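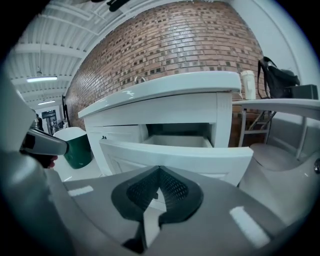 The white vanity at Kekach with its drawer pulled out. Words: Triin Šimkus

Kekach opens its brick room for a Sunday of bathroom tidying

I've walked past the old Jatoi building more times than I can count and never had a reason to go in, so when Kekach said they'd set up a bathroom in there and were going to spend a Sunday showing people how to sort theirs out, I had my coat on before I'd finished reading the message.

You may know Kekach from their shop on Sisia Road, where they've sold basins and taps for years. The new room is the other side of the yard, through the green gate (push hard, it sticks). They've kept the brick wall, and I'm so glad they did! It's a proper reddish-brown with darker bricks set back here and there in a sort of wonky chequerboard, and I spent longer looking at that than at anything with a price on it.

The sessions are run by Fouzia Bangash, who used to manage the shop and now does nothing but storage, and they all happen at the white vanity in front of the bricks. The idea is very simple. You take everything out of the drawer, put it on the worktop, and then only the things you've used in the past month are allowed back in. Everything else has to argue its case. I had a go with the contents of my own washbag and it was not pretty. There were 7 hotel shampoos in there, and I haven't stayed in a hotel since we moved.

Fouzia is quite strict about drawers. She likes the everyday things at the front, spares behind them, and medicines somewhere else altogether, preferably high up and out of the steam. She's less bothered about dividers. "People buy the dividers first and then they've got nothing the right size to go in them," she told me, and I kept very quiet, having done exactly that in January.

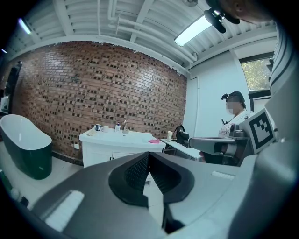 What stays out on top is where the arguments start. Fouzia would have soap, a mug for the toothbrushes and very little else, with a small tray for bits like rings and hair grips. Ehsan Satti, who fitted the room, thinks that's fine for a display and hopeless for a family of five, and the two of them went back and forth on it for a good ten minutes while the rest of us took sides. I'm with Ehsan. My lot would have toothpaste all over that counter by breakfast, tray or no tray.

They did agree on cloths. Have a hook, use the hook, and wash the thing more often than you think you need to.

I also asked Ehsan about the ceiling, because you can see the beams and all the white pipes running across and I wondered if a cover was going up. It isn't. He says it's easier to get at things this way, and with everything painted white you stop noticing after a bit. The bath is the bit I'd take home, a freestanding one in a lovely dark glossy green, although it would never go up our stairs.

Rosemarie Diekmann from Tudilero, the charity shop opposite, is taking unopened toiletries off anyone who turns up with too many. She's after 200 items by the end of the month and had 50 when I left, including all my shampoos. She can't take anything opened, and please don't bring make-up.

The next session is this coming Sunday at 2, and it's free, but do put your name down at the shop as space round the vanity is tight. Bring one drawer's worth of clutter in a carrier bag. Parking in the yard is for deliveries only, so use the street.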